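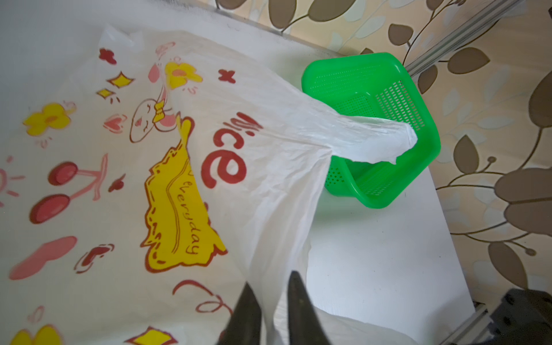 Jemanley cell: frequently asked questions
Maintenance notes for the bagging and basket station. Last revised 7 November 2024.

What does a normal setup check cover?
Power, emergency stop, both fingers, the wrist camera and the basket position, in that order. The full check takes 9 minutes. Run it at the start of each shift and after any cable or finger change.

Which bags can the cell handle?
Soft plastic carrier bags with loop handles. Printed bags are fine. Glare from a creased bag can confuse the grasp finder, so turn down the overhead lamp before you change any software setting. If the glare stays, record a new exposure profile in Mancuso and save it under the name of the bag.

The fingers close but the bag slips. What should I adjust?
Clean the finger faces first with a dry cloth. Do not use oil or silicone spray. If the slip continues, raise the grip force one step at a time and repeat the test pick after each step. The upper limit for thin film is 40 percent. Above that setting the tips can cut the plastic.

A handle is lying over the basket rim. Is that a fault?
No. The planner treats the bag and the basket as separate objects, but a handle caught in the wall openings can drag the basket off its mark. Free it by hand with the arm paused, then press Resume on the pendant.

How do I calibrate the wrist camera?
Clear the area under the arm, place the Zasska target plate on the table and start the calibration routine. It records 29 poses. Do not lean on the table or touch the rail while it runs. If the routine stops with code 141, the target was lost from view. Move the plate toward the robot base and start again.

What should be in the basket for a test pick?
Use the artificial pears, mixed in size and color, with the stems left on. Leave them on their sides or upright as they fall - neat rows make the test too easy. Open the fingers fully before the arm comes down, and check that they clear the rim. 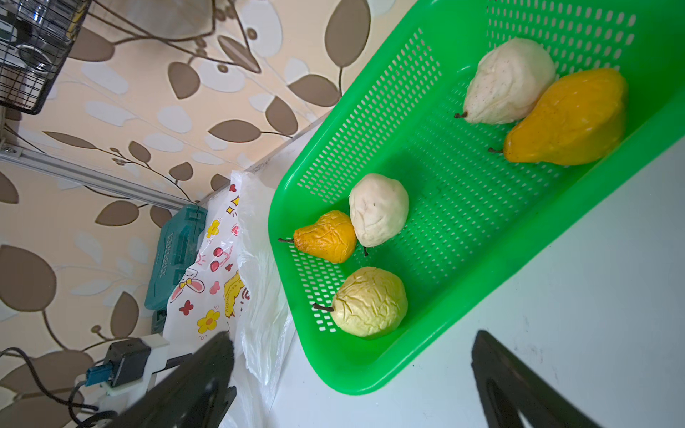

How often are the fingers replaced?
When a tip is chipped, or when the two faces no longer meet along their full length. Always replace both fingers and run the camera calibration afterward.

Can I unplug a motor while the cell is powered?
No. Switch off at the main panel and wait for the drive lights to go out. Check that the cable has slack through the full joint range before you restart.

Where do I report a fault that is not listed?
Use the Lindlow service log. Enter the fault code, the last completed step and the grip force setting. The next update to this page is planned for December.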